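Print this page | E-mail this page

Small Business IT, evening course
Handout 4: Backups, and getting things back

Read before Saturday. Bring a list of what your firm keeps on computers. Rough list is fine, back of an envelope is fine.

1. Where we got to

Last time: passwords, who has the admin login, what to do when someone leaves. This week is the dull one. Backups. Most of you said "we have one" when I asked. Fewer could say where it was or when it last ran.

Working definition for the course: a backup is a second copy, kept somewhere else, that you have tried restoring. Miss any of the bits and call it something else. A folder that syncs to the cloud is a sync. Delete a file on the laptop and the sync deletes it up there as well, very promptly.

2. What to copy

Start with the list, not the software. Go round the office and write down:

- accounts and invoices
- customer records
- e-mail (ask where it lives, it may not be where you think)
- templates, price lists, drawings
- settings for the router, phones, door entry
- licence keys
- the one spreadsheet everybody moans about and everybody uses

Our practice firm for the exercises is Griller, catering supplies, one shop and a small warehouse. Their list came to 2541 files that mattered, out of a shared drive stuffed with old photos and three copies of the same brochure. Copying the lot would have been slow and dear. Copying what mattered took one evening.

Two questions for each item. How much of it could you lose, in hours or days? How long could you manage without it? Write both numbers next to the item. They will differ. Griller could retype a morning's orders from the paper slips, so losing four hours of orders is a nuisance. Being without the order system for a whole day shuts the shop. 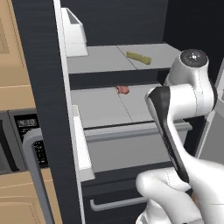
Sorting comes next and people skip it. Three groups: changes every day, changes now and then, never changes. Daily stuff gets a daily copy. Now-and-then stuff weekly. Never-changes gets copied twice, checked, left alone. Think of how you load a fridge, with the bin on the door for what you grab all the time and the shelf for everything else. Same idea with data, the things in constant use want the quickest way back. Old tax years can sit somewhere slow and cheap.

3. Where to put it

Three copies, two kinds of storage, one of them off the premises. You will have heard this before. Still right.

Copy one is the live data. Copy two, a drive or small storage box in the building, quick to restore from. Copy three, elsewhere: online service, or a drive that goes home with someone and comes back. If you use the drive method you need two drives at least, so that one is always out of the building.

Unplug the local drive when the job has finished. Ransomware will scramble anything it can reach, and a drive left plugged in can be reached. If you use a storage box that stays on, give it its own login which no ordinary user has. Write that login down on paper, in the safe.

Encrypt the copy that travels. Keep the key apart from the drive (taped to the case does not count, I have seen it done).

Online services: look at the upload speed of your line before you sign anything. In the Quan exercise the first full upload was 800 GB over a slow line and ran for weeks. Later ones only send changes so they are short. Ask the supplier whether they will take the first copy on a disk by post. Also ask what a restore costs. Some are cheap going in and pricey coming out.

4. Schedule

Write it down, one page. What, when, where to, who looks at it. The "who" is a named person plus one stand-in for holidays.

Run the daily job out of hours but finish well before opening. Griller's was set for 6 a.m. and was still going when the tills came on, everything crawled till mid morning. Moved to 11 p.m., no more grumbling.

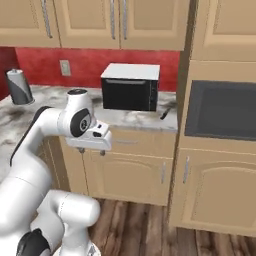
Also set how long to keep old versions. A common setup: dailies for a fortnight, weeklies for two months, monthlies for a year. Reason is that damage often isn't noticed for a while. If you only have last night's copy and the file went wrong three weeks ago, you have a very good copy of a broken file.

Read the report mails. All of them say "completed", read the next line aswell. "Completed with 41 skipped" means 41 files you haven't got. Usually they were open at the time.

5. Test restore

The main exercise. Once a month, pick one file at random, restore it to a different folder, open it. Once a quarter, do a whole folder. Once a year, pretend the main machine has gone and rebuild on a spare. Time it.

In the Estisitz worksheet the firm reckons on two hours and it takes them up to 85. Work through the log and mark where the time went. Hint: very little of it is copying. Look at licence keys, look at who had the phone number for the supplier.

Never restore over the top of live data in a test. New folder, every time.

6. To do before next session

- finish your list, both numbers filled in
- find the date of your last good backup
- restore one file and note how long it took
- Clekivora case study, pages 1 to 3, questions at the end. Skip question 4, it refers to a tabel that got left out

Next week: software updates, and when to put them off.

We use cookies to remember your settings. By using these pages you agree to this.

Contact | Copyright Small Business IT course notes | Back to top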